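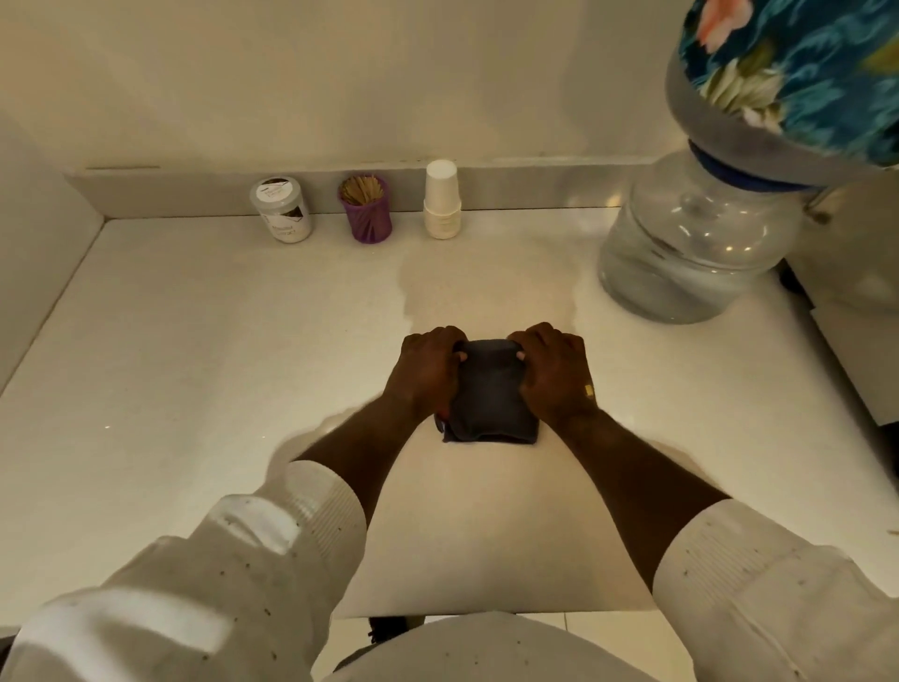
Wildlife > People > Interviews

Print this page | E-mail this page
Search this site: Enter keyword Go

Ekaette Akpan has spent 18 years asking farmers near the Pinuvgate reserve to like baboons a little more, and she rates her success as "poor to fair." The baboons come for the maize in September, usually before breakfast. Her job is to get there first. Most of her kit would fit in a kitchen drawer: whistles, string, and squares of dark cloth folded as small as the navy one on the white countertop, with both hands pressing it down at the sides. She hangs them on fences, where they flap. "A baboon will respect a flapping thing for 3 days," she says. "After that he sits on it."

Her project, Plukby, pays local people to guard the fields in shifts. Before that there was Boros, a loudspeaker that played leopard sounds. It cost $800 and frightened mostly the goats. "The baboons brought their children to listen," Akpan says. She still has 2 of them in a shed and will let them go cheap.

What does work is dull. Guards who turn up on time, maize planted well back from the trees, a strip of chili along the edge. Farmers lost less last season than the one before, though she won't put it all down to her guards – it rained properly for once.

I ask whether she is fond of the animals. She thinks about it for longer than her donors might like. "There is an old male we call Finer, because he only takes the good cobs," she says. "I admire his standards. I would still like him to move."

The next guard meeting is on Thursday, under the big fig. The baboons generally attend.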